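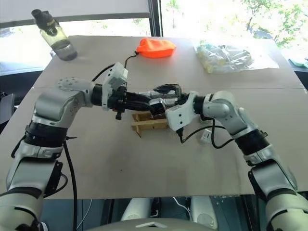
Cable slack deserves its own line on the service sheet. On most cells I visit it gets a tick under "general condition", and then everyone wonders why the wrist sensor drops out on a Wednesday afternoon.

Our two-arm cell at Mevus ran for 41 days before its first real stop. Lev Symonenko swapped the sensor, then the bracket. The fault was in the lead, which had been tied too short and pulled at the connector whenever the elbow folded in. A new lead cost less than the coffee we drank looking for it.

A wrist needs a loop. The loop looks untidy, and visitors sometimes ask if it could be tucked away. My answer is no. Move the arm slowly through its full reach, both arms together if they work close to each other, and watch the cable the whole way. Then tie it.

Chantal Gauthier argues that ties should be replaced every 4,000 cycles whatever they look like. I used to think that wasteful. I now think she is right, though I would check the connectors first.

Makers could help. The Arkero manual has 40 pages on software and one drawing of the cable run, with the arm straight. No arm works straight.

14 shares | 3 comments

Related
Who should hold the grease gun?
Darius Jõgi on spare grippers
Jolivel closes its August repair desk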